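Chapter 4
What a Festival Says It Is Worth

Irnevberg has held a chamber music festival every summer for 17 years, and every autumn the town gets a short report telling it that the festival was a success. The report is well printed. It gives an attendance figure, a sum of money said to have been "generated," and a handful of remarks from pleased visitors. Most people who read it stop at the attendance figure, and that is where this chapter starts, since it's the number that gets repeated in the local paper and in the next year's grant request.

The figure in the report we'll be using is 1682. It looks like a count of people. It's a count of admissions, and the two are different things. Someone who bought a pass and went to every evening concert was counted again each time she walked through the door. So were the page turners, the players' families and the staff of the hall, if they were handed a ticket, and at many festivals they are. The report doesn't say how Irnevberg treats free tickets. A reader should notice when a report doesn't say.

Suppose we ask the box office for the number of different buyers and are told 214. This doesn't prove that anyone lied. One buyer may pay for a whole family, and passes are meant to be used more than once. But "214 households bought tickets" and "1682 attended" would make very different headlines, and only one of them was ever going to be picked.

4.1 The trouble with "generated"

Money claims are shakier still. The usual method is to take the admissions, guess what a visitor spends on food and lodging, and multiply. Every doubtful thing about the first number is carried into the second, along with a guess about dinner. If a couple from Irnevberg goes to a concert and has soup afterward, the soup is counted as festival income, even if they eat out every week of the year. The festival moved their soup from one evening to another.

Hollenstein, a smaller town with a choral weekend in November, tried to deal with this by leaving local people out of its sums. The result was so much lower that the organizers went back to the old way after 3 editions. They may have had good reasons. They gave none in print.

Be careful, too, with comparisons between towns. Varby counts its open-air concerts by looking at the crowd from the stage at the interval. Irnevberg scans tickets. Putting the two side by side in a table makes them look like the same kind of number, and a table is very good at hiding this.

4.2 What about the music?

A fair complaint at this point is that none of this has anything to do with whether the concerts were any good. That's true, and a festival that plays to a half-full church may be doing the best work in the region. The difficulty is that festivals rarely make that case. They talk of excellence on the first page of the program and of hotel beds in the grant request, and they seldom let the same reader see both.

Nor does praise help much. Visitor remarks in a report were chosen by the people being praised. Reviews are a little better, though a critic whose train fare and room were paid by the host has been put in a good mood at some expense. When you read "the audience was on its feet," ask what the audience does at every other concert in that hall. In some towns they stand for everything. 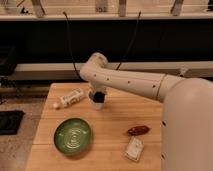
Proltetti writes that this is all too harsh on small festivals, which have no money for proper surveys and are made to produce figures by the very offices that fund them. If the form has a box for visitors, something will go in the box. Better, on this view, to blame the form.

There is something in that. A festival with two paid staff can't interview its audience at the door, and a funder who demands a number by return of mail will get the kind of number that can be had by return of mail. Still, it costs nothing to print "admissions" where admissions are meant, or to add a line on free tickets. Irnevberg's report has room for a full-page greeting. It has room for a footnote.

In the rest of the chapter we go through the report page by page, beginning with the ticket types. Keep a copy of a festival report from your own area at hand, and mark each figure whose source you can't find.

Last updated: November

Filed under: Music and Events > Festivals > Reading the Figures

Related chapters
Chapter 2: Who Pays for a Free Concert
Chapter 3: The Program Book and Its Sponsors
Chapter 5: Counting an Outdoor Crowd
Chapter 7: Reviews, Guests and Press Tickets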